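Courses > Automation Practice > Cell Set-up and Care > Handout 5

Setting Up the Two-Arm Sorting Cell

Module tutor: Cosmin Coman, Drerthorpe Technical Institute

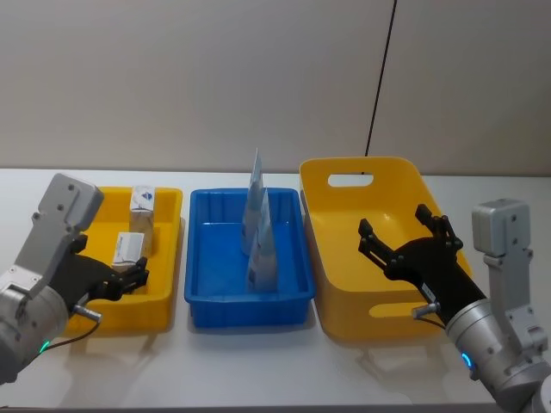 Students are expected to have read the safety sheet before the practical session on Friday. This handout covers the preparation of the cell, the routine checks on the grippers and the recording of faults. Programming of the sorting task is dealt with in Handout 7.

1. Before power is applied

Wipe the tabletop with a dry cloth and remove any loose packaging. Both arms must be in the parked position before the table is cleared. Check that the bolts on each mounting bracket are seated, and report any that turn by hand. Do not tighten them without the tutor present – the brackets carry the reference position for the whole cell.

2. Placing the containers

Three containers stand in a row between the arms. The shallow yellow tray goes on the left, the blue tray in the centre and the deep yellow basket on the right. Small white boxes are loaded into the left tray and the peaked packages stand upright in the blue one. The basket is left empty at the start of each run.

The tray positions are stored in the Hirna controller. A container that has been moved must be returned to its stored position and checked with a slow approach at 5 per cent speed. Its walls are lower or higher than those of its neighbours, so the approach height for one container must never be copied to another.

3. Gripper checks

Each arm carries a black two-fingered gripper. With the arm parked, open and close the fingers fully and watch for uneven travel. Inspect the joints for grit and the fasteners for looseness.

The cable beneath the gripper needs particular care. It should hang in a gentle loop, long enough for the wrist to turn to its limit without pulling at the connector. A connector that has worked loose will usually show itself as an occasional loss of grip signal. Isolate the arm before touching it.

4. Servicing

Finger joints are cleaned after every 300 cycles using the Flokel kit kept in the bench drawer. Worn finger pads are replaced as a pair. The Costache log sheet must be signed on completion, with the cycle count entered in full.

5. Fault recording

Write down the arm concerned, the container it was approaching and the state of the indicator light before resetting anything. In last May's practicals, several faults could not be traced – the lights had been cleared before a note was made. Completed sheets are handed in at Room 135.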